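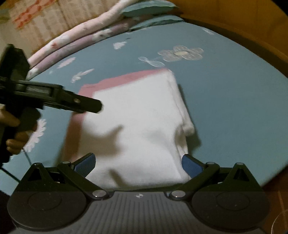
Linen, folded and otherwise
Gallery | Bedrooms | Small rooms, May

I have never believed in folding systems. Every spring somebody sends me one, with a diagram, and promises that my cupboard will hold twice as much. A cupboard holds what it holds. All the same, Szabolcs Csonka talked me into giving over a gallery page to bedding and towels, on the grounds that readers keep asking, so these are my notes to go with it. He favours the Clureck fold, which he learned from a leaflet and now defends like a family recipe. I'm less sure.

White towel, pink trim
Folded on the bed and a bit rumpled down one side, where a fold has pushed outward. Leaflets never print a towel like this, though most towels I've met end up this way. A thick one doesn't want a sharp corner, and I can't see what is gained by forcing it.

On coloured edging
Szabolcs says a border makes folding easier because you can line it up. Fine, if the border has been sewn on straight and has shrunk at the same speed as the rest. I own 6 bordered bath towels (Gondis, bought in a sale) and the trim has puckered on most of them. Lining up a pucker is no help to anyone.

Folding on the bed
The usual advice is to use a table. The bed is where people do it, and for big towels it's the better height if your back is good and the worse one if it isn't. The real objection is that a soft surface gives way as you press, so the layers creep. Press less. Or put up with the creep, as I do.

Teal-blue sheet with flowers and feathers
I expected to dislike this. A big outlined flower, feathers, a small cloud, a daisy with a great many petals: it sounds like four sheets arguing. But the prints are pale and the ground is strong, and a plain white towel looks very well on it. I'd still not want the matching curtains.

Do patterned sheets hide creases?
Shops say so. I think they hide them from the doorway and no further. On a strong colour the shadow of a crease shows up perfectly well, flowers or no flowers.

Rolled blankets
One pale pink and white with small flowers, one lavender with white ones. I'll give rolling this much: for blankets that come off in the morning and go back on at night, a roll is quick and doesn't topple. What I don't accept is the claim that it saves room. Put round things on a flat shelf and you've paid for the gaps in between. At the head or side of a bed, where there's no shelf to fill, the gaps cost nothing.

The Clureck fold, tried on a Friday
Thirds lengthways, in half, in half again, then a tuck. The leaflet allows 2 minutes for a pile of 8 hand towels. I took a good deal longer and had to redo the tuck on the last few. They did stand upright in the drawer, I admit, until I took one out. Szabolcs says my drawer is too wide. It's the drawer I have.

Teal pillow
Close to the sheet in colour. I'm told that one should never match so nearly, and that a contrasting pillow "lifts" a bed. I've looked at plenty of lifted beds and mostly noticed cushions that somebody has to move at bedtime. Leave it matching.

Orange-brown wood
Current fashion would have it painted grey by the weekend. Please don't. Warm wood next to teal is an old pairing and a good one, and a painted frame chips at just the height where the vacuum cleaner hits it.

Red pattern on cream, behind the bed
Geometric, and not remotely related to anything on the sheet. A stylist would take one or the other away. I've come round to thinking that a bedroom where the wall and the bedding were plainly chosen on different days is easier to live in, as you can replace either without feeling you've spoilt something.

Boxes and bags
Two products get mentioned in my inbox more than any others. The Cunero under-bed box is decent, but the lid bows if you fill it, and what else would you do with it? The Vương linen bag is better made and costs more than the towels I'd be keeping in it. An old pillowcase does the same work. Put the whole set inside its own case and fold the top over.

A word on numbers
The leaflet says its method has been taught to 4000 households. It doesn't say how many of them still use it by the following spring. I'd read a leaflet about that.

Comments are open below. Szabolcs has asked me to add that he'll answer questions about the tuck himself, and he's welcome to them. Kitchen cloths and tea towels are next, and I'm told there is a system for those too.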